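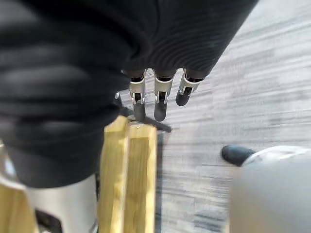 Câmera de punho. Dedos sobre a haste preta, junto às peças de madeira clara.

Galeria da coleta: tarefa da sapateira, célula de Betberg

Publicado em 10/01/2022 por Retno Yeoh

Esta página reúne imagens da coleta de demonstrações por teleoperação do projeto Skuduvham. O conjunto destina-se ao treinamento de uma política de manipulação bimanual por imitação. Até o fechamento desta versão foram gravados 3554 episódios, dos quais 3401 passaram pela triagem. Os restantes foram descartados por perda de sincronismo entre câmeras, por interrupção do operador ou por colisão com a estrutura.

Cada episódio contém os fluxos de vídeo das câmeras de cabeça e de punho, as posições articulares dos dois braços, os comandos enviados às mãos e uma instrução em texto. Os vídeos são gravados a 30 quadros por segundo e os estados articulares a uma taxa superior, com reamostragem posterior. As instruções foram redigidas por Muireann Hennessy e revistas por Katsuhiko Sasaki.

A tarefa consiste em arrumar chinelos do tipo slide nas prateleiras de uma sapateira de madeira. A instrução especifica a prateleira de destino e, quando há mais de um par, a cor. A disposição inicial é sorteada antes de cada gravação.

Câmera de cabeça. Mão direita sobre a tira do chinelo creme, na prateleira superior; três chinelos em tom rosa-acinzentado na inferior.

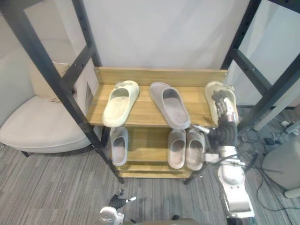 A preensão pela tira foi adotada como padrão na segunda rodada. Na primeira, os operadores podiam escolher entre tira e borda da sola, e a política resultante alternava entre as duas estratégias no meio da aproximação. As gravações da primeira rodada continuam no repositório, com a etiqueta "pega_livre", e não entram no conjunto de treinamento principal.

São considerados válidos os episódios em que o chinelo termina apoiado por inteiro na prateleira indicada, com a abertura dos dedos voltada para a frente. Desvios de orientação de até 20 graus são aceitos. Correções feitas pelo operador durante a execução são mantidas e anotadas com o instante de início e de fim. Há 144 episódios com pelo menos uma correção anotada.

O desfoque de movimento nas câmeras de punho é frequente durante o deslocamento lateral do braço. Ingvar Hauksdóttir testou tempos de exposição menores, com aumento do ruído nas regiões escuras das luvas sanfonadas. Foi mantida a exposição original. Quadros borrados não são removidos, porque a política terá de operar com o mesmo tipo de entrada.

Câmera de punho. Três pontas claras voltadas para o carpete, com o segmento sanfonado do braço à direita.
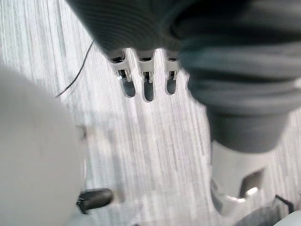 A calibração extrínseca é refeita no início de cada sessão e sempre que uma câmera é desmontada. O arquivo correspondente acompanha o lote, no diretório "calib", e deve ser lido antes de qualquer projeção entre vistas. Nos lotes anteriores a junho, o eixo z da câmera de punho esquerda está invertido; o script de conversão aplica a correção automaticamente.

Divisão atual: 2326 episódios para treinamento, o restante dos aprovados para validação, teste e reserva. A separação é feita por sessão, de modo que gravações consecutivas não apareçam em partições diferentes.

Próxima coleta: mesma sapateira, com calçados fechados. Pedidos de acesso aos lotes e relatos de erro de anotação devem ser enviados a Mereana Te Moana, com o número do lote e o índice do episódio.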